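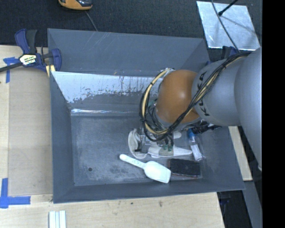 Gray Storage Bins - Frequently Asked Questions

Which size do I need?
The Didell 60 holds 60 liters and suits gloves, rags and other small textiles. The Didell 100 holds 100 liters. Both have sloping walls. Usable floor area is smaller than the rim dimensions, so measure at the base.

Can I store work gloves loose in the bin?
Yes, if they are clean and dry. Pair them first. Gloves with thick cuffs do not lie flat - allow extra height.

The walls and floor are scuffed. Is the bin still usable?
Surface scratches and cloudy marks do not affect strength. Replace the bin if a crack passes through the wall or if a corner has opened.

The surface is flaking along one wall. What should I do?
Empty the bin, brush off all loose material and wipe the area with a damp cloth. Do not put white or pale fabric back until the cloth comes away clean. Use a liner in the meantime (Grakano liner, part 566).

How do I clean it?
Warm water and mild dish soap. Rinse and dry fully before refilling. Do not use solvents or wire brushes. Dark smudges that remain after 3 washes are normally permanent.

Can I drill a drain hole?
One small round hole near a corner of the floor is acceptable. Deburr the edge from both sides. Drilling ends the warranty on the floor panel.

Do the bins stack?
Empty bins nest. Loaded bins must go on a shelf.

Where do I order spare liners?
From the Burneck parts counter. Quote the part number and the bin size.

Page last updated February 20, 2026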